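Spent September redoing the grout in our upstairs bathroom and the wall behind the kitchen sink. Putting my notes in one thread so I can stop answering the same messages. 1/11

The old grout was sanded, never sealed, and soft enough to scratch out with a key in the corners. If yours does that, patching over it is a waste of a bag. Take it out to at least half the depth of the tile.

I used the Fehr hand saw for the vertical joints and an oscillating tool for the long ones. The tool is faster but it chipped two tiles near the window before I slowed it down. Lowest speed, light pressure.

Vacuum every joint. Then wipe with a damp sponge and vacuum again. I skipped the second pass on the kitchen wall and had to dig out a gritty section the next morning.

Color was the hardest part. The Sarnlow chart has 48 shades and half of them look the same on paper. I mixed small cups of three and let them dry on scrap board before picking one. All of them dried lighter than they looked in the bucket.

On brown or taupe tile, a grout a little lighter than the tile shows the layout. One that matches makes the wall read as a single surface. Both are fine – just decide before you open the bag.

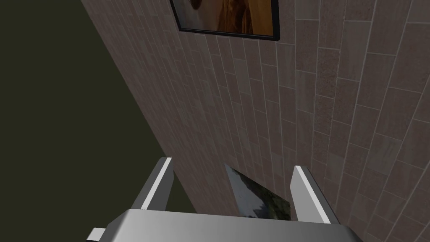 How long do you wait before sealing? I gave it three full days with the fan on and the door open, and the bag I used says the same.

Mixing: add powder to water, stir, let it sit 6 minutes, stir again. It should hold a peak on the trowel. Mine was runny the first time and slumped out of the joints.

Work in small areas. I did a section as wide as my arm, pushed the float across at an angle, then went back with the sponge. Change the water more often than you think you need to.

Corners and the line along the tub get caulk. Grout will crack there. I used Oltus in a matching shade and it went on clean with painter's tape.

Lucero Arboleda lent me her knee pads and told me to rinse the float every time I stopped. Both helped. Kitchen backsplash outlets are next – separate thread for that. 11/11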